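The Great Pen Purge (February 2024)

So I finally did the desk. If you've been reading since September you know the desk has been coming for a while, and that I kept finding very important reasons to reorganize the spice shelf instead. But last week I went to sign a birthday card and tried 9 pens before one of them wrote, and the card was for a kid, and it ended up signed in highlighter. Enough!

First thing I did was dump every single pen, pencil and marker I own onto the floor. All of it. The mug, the other mug, the bottom of my bag, the kitchen drawer, the coat pockets. I found a pen from Ostapchuk, the old print shop that used to be on the corner, and it still writes beautifully, so that one is staying with me until one of us gives out. I also found the green ink I blamed my sister for losing (sorry, Sis).

Then the scribble test. I used the backs of old Undden catalogs, which are nice thick paper, and everything got one good squiggle. If it skipped I gave it a second chance, and if it skipped again, out. My squiggles got pretty angry toward the end.

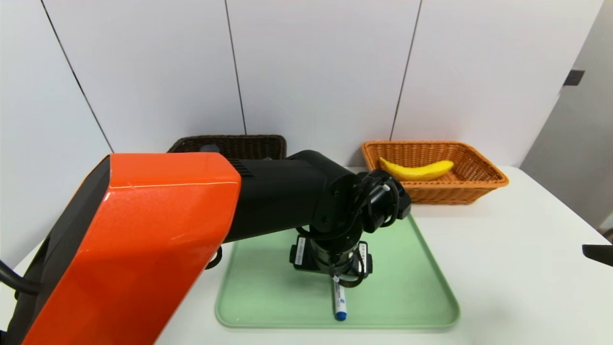 Markers are where I always get soft. A dead ballpoint I can throw out without blinking, but a marker with a bit of life left in it goes back in the drawer every time, and then it sits there for a year being no use to anyone. So the new rule is that whatever I'm using this week lives on a tray, out in the open, and the rest goes in a basket with its friends. I went with pale mint green plastic for the tray, the kind with rounded corners and a little raised rim, and I love that rim more than is reasonable (I have lost so many pens down the back of the radiator). The white marker with the blue cap is the sort of thing that earns a tray spot, good for freezer labels and moving boxes and writing my name on my lunch.

The baskets are woven ones and I'm a bit smug about them. I nearly bought the Etesitz drawer system, with the dividers and the tiny label holders, and I had it in my cart for days. Then I remembered that I am a person who drops things into things. Dividers would last me until dinner.

Still to do: the paper. Oh, the paper. There's a whole folder of Dumodness instruction leaflets for lamps I don't even have anymore, and my photo folder on the laptop is sitting at 3,666 pictures, which I suppose counts as desk mess too if you squint. I'm starting with the leaflets. If anyone has a system for warranty cards that doesn't involve buying another box, please put it in the comments, I'm all ears.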